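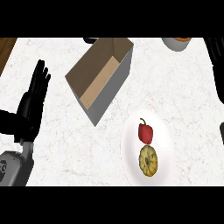
How to Pack a Box for Mailing

Updated 22 May 2018

Most damage in the mail comes from boxes that are too big, too soft, or taped badly. The steps below are the ones we use at Kadlec for small orders: mugs, jars, books, picture frames and the odd lamp base. They work just as well for a single birthday gift.

What you need

A cardboard box in good shape
Packing tape, 2 inches wide
Plain paper or bubble wrap
A ruler or tape measure
A marker and a label
Scissors

Step 1. Pick the box

Measure the item at its longest, widest and tallest points, then add four inches to each number. That leaves two inches of padding on every side. If you have no box in that size, go up, not down, and plan on using more paper.

Used boxes are fine if the corners are still firm. Press on each corner with your thumb. If it gives, keep that box for storage. Old labels and bar codes must come off or be covered completely, or the sorting machine may read the wrong one.

Step 2. Close the bottom

Fold the short flaps in first, then the long ones. Run one strip of tape along the seam and three inches up each side. Add a strip across each open edge, so that the tape makes the shape of a capital H. Rub it down with the side of your hand.

Masking tape and clear office tape will not hold. String catches in machines and many carriers refuse it.

Step 3. Wrap each item by itself

Lay the item on a sheet of paper, roll it, and tuck the ends in as you go. Fill hollow things such as mugs and vases with crumpled paper before you wrap them. Plates go on edge, never flat in a stack. Books need one layer of paper and a piece of card on each cover.

Lids come off and get wrapped separately. Jars with anything liquid in them go into a sealed plastic bag first.

Step 4. Pad and fill

Crumple enough paper to cover the floor of the box two inches deep after you have pushed it down. Set the heaviest item in the middle. Fill the sides, then the top, until you have to press a little to close the flaps.

Close the flaps without taping them and shake the box gently. If you hear or feel anything move, open it and add more paper. Omprakash Chaturvedi, who trained most of our packers, also turns the box upside down at this point and shakes it again.

Step 5. Seal and label

Tape the top the same way as the bottom. Put the label on the largest flat side, away from the seams. Write the address a second time on a slip of paper and put it inside before you seal the box. If the label tears off, the carrier can still find out where it was going.

Weigh the box last. A kitchen scale is good enough for light parcels. For heavier ones, stand on a bathroom scale with the box and then without it, and subtract.

How long the supplies last

A bundle of 300 sheets of paper gets us through 61 small parcels. If you only mail things at the holidays, a bundle will last for years if you keep it dry.

Related pages

Mailing framed pictures
Shipping to Pirport and Lamside
Returning an order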